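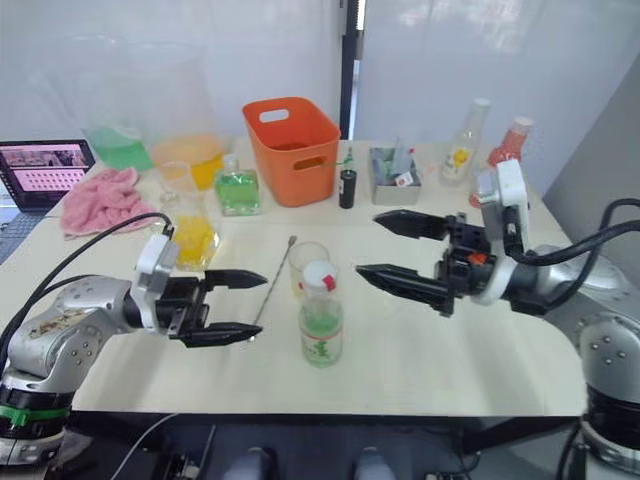
Clotilia House Residents' Social Group
Minutes of the March meeting, held in the ground floor lounge at 7.15 pm

Apologies: received from 2 members.

1. Minutes of the last meeting
Agreed as a true record. The broken blind in the lounge has been reported again.

2. Drinks table for the spring social
The group talked through what to serve. It was agreed to stay with soft mixed drinks, made to order from syrups and juice, with nothing alcoholic on the table. The green one is to be kept on the menu after good comments last year. A member asked for a drink with less sugar, and a jug of plain water with lemon will be put out as well.

Each drink is to be mixed in its own glass with the long bar spoon. The spoon is to be rinsed between colours — last year the yellow drinks came out murky by the end of the evening.

Labels must stay on the bottles so that people with allergies can check them. Anything poured into a jug or tub should have a card in front of it giving the name and ingredients.

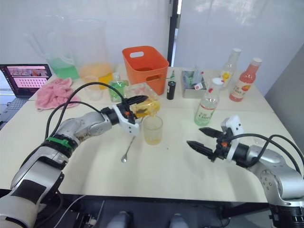
Drinks table, with the bottles, basket and tray of small items.

3. Layout
It was felt that the table gets too full once everything is on it. Agreed that glasses in use are kept at the front, with the tray and basket at the back. Spare bottles are to go under the table in the Costa crate. The white table will be used again as it wipes clean easily.

4. Numbers and cost
So far 68 people have put their names down. Cups will be ordered from Avent Catering, who can deliver in 4 working days. The quote from Curano for syrups was thought too high and will not be taken up. Spending so far stands at £19, for straws and napkins.

5. Clearing up
Last year sticky glasses were left in the sink overnight. Two people will stay on to wash up and wipe down. Opened syrups go in the lounge fridge, dated on the cap.

6. Any other business
The lounge key is sticking and should be turned gently until the lock is seen to. A request for quieter music after 9 pm was agreed.

The meeting closed at 8.20 pm. The next meeting will be in April, same room.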